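Diary > Workshop > December

Sunday, after lunch

Sorting day. The wire drawer had got to the point where it wouldn't close, so I tipped everything out and started over. Most of it is offcuts from the Medrano job, plus whatever came back from Fokevham in the bottom of a box. I kept anything longer than my hand and threw the rest in the scrap bag.

I'm doing it by color this time. Last year I tried sorting by length and gave up by January. White goes in one teal basket and red in the other. The green basket is for greens and blues together, because I never use one without the other.

Anong Srithong called while I was at it and asked if I had any thin red to spare. I said I'd look. There are only a few pieces in the red basket so far, so she may have to wait for the Pleltetti order. That one is 200 feet and should come this week.

The white is a tangle and I left it that way. The green and blue bunch was still out of its basket.

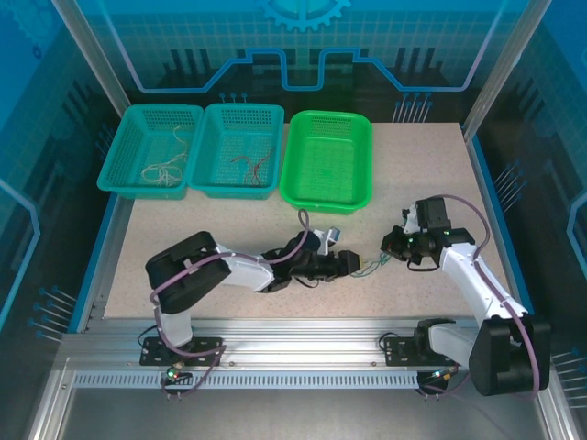

Evening

Paid the Hestumier bill, $544, which was less than I had down for it. Wrote it in the book. Swept under the bench and found two screws and a pencil.

Soup for supper. My back is sore from leaning. Tomorrow I want to get labels on the baskets and start on the connectors, which are in a worse state than the wire was. Called Anong back and told her Thursday.

Contact | Back to top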